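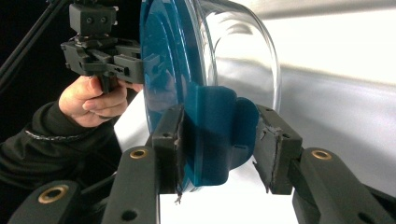

HAND-HELD GRIPPERS: WEEKLY SAFETY AND CONDITION CHECK
With comments from the bench

Site: Trillport workshop, ground floor
Checked by: Lewis Menzies
Read and countersigned by: Fatos Berisha
Date: December 24, 2020
Tools covered: both grippers of the Aksoy pair, left hand and right hand
Next full strip-down: April

Before you start

Thank you for taking the time to do this properly. I know the sheet has grown a good deal longer than the one Hüsnü Keskin first wrote for us, and I know it is tempting to tick straight down the side with a pen in one hand and a mug in the other. Please read the comments as you go. They are from real checks, and most of the wording has been changed at least once after a chat with the people who hold these tools for hours at a stretch.

Mark each item OK, WATCH or STOP. WATCH means the tool can be used until the next check but somebody must look at that point again at the start of each session. STOP means the tool goes on the red shelf with a tag on it, and stays there until Fatos or I have signed the tag.

Section 1. Finger pads and rubber

1.1 Pads sit square on the finger ends and do not rock under thumb pressure.
Left finger: OK. Right finger: OK.
Comment: Press from the side as well as from the front. Cengiz found a rocker in the autumn that felt perfectly solid until you pushed it sideways.

1.2 Pad screw holes clean, edges not rounded, no thread showing.
Left finger: OK. Right finger: OK.

1.3 Rubber on the inner faces whole, flat and firmly stuck down.
Left finger: STOP. Right finger: STOP.
Comment: This is the main finding of the week, so forgive me for going on a bit. The black rubber on the inner faces has gone on both fingers. On the left it has torn into a ragged strip and a frayed tail hangs down past the bottom of the pad. On the right it is worn to a jagged, peeling edge, with loose flaps curling away and a thin sliver dangling. We were closing on the blue tab at the edge of the clear dome when I looked down at it properly, and that is exactly the sort of smooth, curved, shiny plastic where you want good rubber on both sides.

I have had the question more than once, and it's a fair one: "it still grips, so why stop?" My answer is that a grip which depends on whatever scrap of rubber happens to be folded between the pad and the part is a different grip every time you close the jaws. You squeeze harder to make up for it, and then your wrist pays for it, and quite possibly the part does too. Our own rule (workshop rule 2, on the wall by the sink) says any hanging piece longer than the width of the pad is a STOP, whatever the grip feels like.

1.4 No loose pieces of rubber on the bench, on the backdrop or inside the part.
WATCH.
Comment: Wipe the white surface with a clean cloth and look at the cloth. Black crumbs show up very nicely on it. Please also turn the dome over and look inside before it goes back in its box.

1.5 Replacement rubber available and in date.
OK.
Comment: Two sheets in the Gusex drawer. Please don't trim new rubber with the finger still fitted to the tool. Take the pad off, clean the old glue away with the plastic scraper, let the new glue have its full time under the clamp, and only then trim it flush. Miloslav Rusnák has very kindly offered to show anyone who hasn't done it, and he is far more patient than I am.

Section 2. Links, bushings and pivots

2.1 Brass bushings seated fully in their holes, rims round and not chewed.
OK at every point I could reach without taking the covers off.
Comment: A torch held low is a great help. You are looking for a rim standing up on one side, or a dull grey smear of metal around the edge of the hole.

2.2 Links swing freely through the whole stroke without catching.
OK.
Comment: Open and close slowly ten times with nothing between the jaws. If you feel a little step halfway, stop and wipe the links before you reach for the oil. Nine times out of ten it is dust. We use dry lubricant only, and very little of it, as anything wet travels down to the pads and then you have a second problem.

2.3 No play when the closed fingers are gently twisted.
Left-hand tool: OK. Right-hand tool: WATCH.
Comment: Slight play, no worse than last time. I can feel it but I can't see it.

2.4 Fingers meet evenly along their length.
Not done.
Comment: There's no sense in judging this with the rubber in its present state. To be done after refitting, with a strip of paper pulled through at the top, middle and bottom of the pads.

2.5 Stroke counter read and written in the book.
Left-hand tool: 1,571. Right-hand tool: 1,653.
Comment: These are since the last change of rubber. We had been hoping for a longer life than that from the present sort, and I'd be glad of people's thoughts. Fatos wonders if the moulded edges on the dome are harder on it than the parts we had in the summer, and I think he may well be right.

Section 3. Handles, mounts and modules

3.1 Handle tight, no cracks, nothing sharp where the fingers wrap round.
OK.
Comment: Run a bare thumb over the whole of it. The underside matters most, because that is where your hand closes and where you are least likely to look.

3.2 Top module and its bracket secure.
OK.
Comment: Hold the bracket and try to turn the module by hand. It should not move at all. If it does, everything recorded since the last check needs a note against it, so please tell Cengiz Kaplan the same day and don't leave it for the end of the week.

3.3 Side plates: screws present, slots clear of fluff and tape.
OK.

3.4 Stands, poles and rods clear of the holder's elbows in every position.
WATCH.
Comment: The long black rod comes down rather near the working hand for my liking. Nothing has been knocked so far as I know, but reach through the whole movement once, slowly, before the session begins, and shift the foot of the stand if your sleeve touches anything.

Section 4. The person holding the tool

4.1 Sleeves close-fitting or pushed back, cuffs clear of the links.
WATCH.
Comment: Long sleeves are perfectly welcome, and goodness knows the workshop is cold enough in December. What I'd ask is that anything with a trim, a braid or a drawstring near the wrist is either turned under or folded back before you pick up the tool. The links close faster than you can pull away, and a braid is just the kind of thing they like.

4.2 Rings, bracelets and lanyards off. Long hair tied back.
OK.

4.3 Free fingertips kept off the part near the jaws while they are closing.
WATCH.
Comment: This is the one we all get wrong, and I include myself! When you bring a jaw up close to the rim of a round part, your fingertips naturally creep forward to steady it. Set the part down first, on the block if it wants to roll, and let the tool do the holding. With two tools on the same part, whoever is leading says "closing" out loud before either set of jaws moves. It feels silly for the first five minutes and then you stop noticing.

4.4 Breaks taken and written down.
OK.
Comment: Twenty minutes holding, ten minutes off. Please do write the break in the book even if you only stood by the kettle.

Section 5. The part and the working area

5.1 Clear plastic parts checked for cracks before gripping.
OK.
Comment: Tilt the part under the lamp and watch the reflections travel over it. A crack breaks up the reflection long before you can see it straight on. Grip by the tab or the base, never by the clear shell.

5.2 Lamps steady, no glare in the holder's eyes.
OK.

5.3 Backdrop flat where it meets the bench, no lifted edge to trip over or catch the part.
OK.

5.4 First-aid box sealed, and the plasters are really in it.
OK.

Actions

1. Strip and replace the rubber on both affected fingers. Miloslav, before the tool is used again.
2. Do item 2.4 once the glue has cured, and write the result on this sheet and not on a new one. Lewis.
3. Move the stand foot further back and mark its new place with tape. Cengiz.
4. Ask Kutudura whether they can supply the thicker rubber cut to size, as hand-trimming takes up to an hour for each pair. Fatos.
5. Add the sleeve wording from 4.1 to the card by the door. Lewis.

Countersigning note from Fatos Berisha

Agreed on all points. I would only add, on 1.3, that anybody holding the tool may call a STOP, and they don't need to find Lewis or me first. Put it on the red shelf, write the tag, have a cup of tea, and we'll come to you. Job number for the repair is 1,669, so please use that on the parts slip.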